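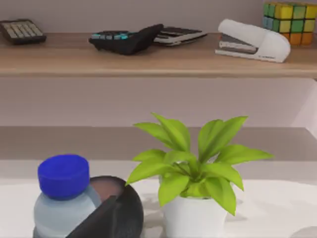 Doing the month-end petty cash count by hand

Quick one, I have to be out the door by 4. This is how we do it at the Kadby shop, should work for any small till or cash tin.

Before you start

Shut the till drawer. No sales while you count, no "just one coffee". You need last month's sheet, this month's receipts, a pencil and a calculator. Basic one is fine. Phone works too but people text you and you lose your place — ask me how I know.

Step 1. Write down the opening float. Ours is always 1,000. If last month's sheet says something else, stop and sort that first.

Step 2. Add the top-ups. October we had one, 1,104 from the bank, so 2,104 total to account for. Write the total at the top and circle it.

Step 3. Sort receipts by date. Oldest on top. Anything with no date goes in its own pile, ask whoever handed it in.

Step 4. Add them up. Twice. Once top to bottom, then turn the pile over and go the other way. Press clear before each run, and clear the memory as well, old totals hang around in there. October came to 1,533 both times, lovely.

Step 5. Take that off your circled figure. 2,104 minus 1,533 leaves 571. That's what should be in the tin.

Step 6. Count the tin. Notes first, then coins in stacks. Write each line down seperately, don't carry it in your head.

If it doesn't match

Subtract one from the other and look at the gap. Divides by 9? Probably two digits swapped, 54 typed as 45, that kind of thing. Exact same amount as a receipt? You missed it or did it twice. Still stuck after 15 minutes, go do something else and come back.

Last month I was out by 7. Parking slip from the Cirden trip, stuck to the back of an Indcombe invoice. Check the backs!

Step 7. Sign it, get a second person to sign, staple the reciepts behind. Copy goes to Luminița Dobre by Tuesday. She wants the paper one, not a scan.

Anghel supplier refunds don't go through the tin at all, they have their own sheet — will write that up when I get a minute.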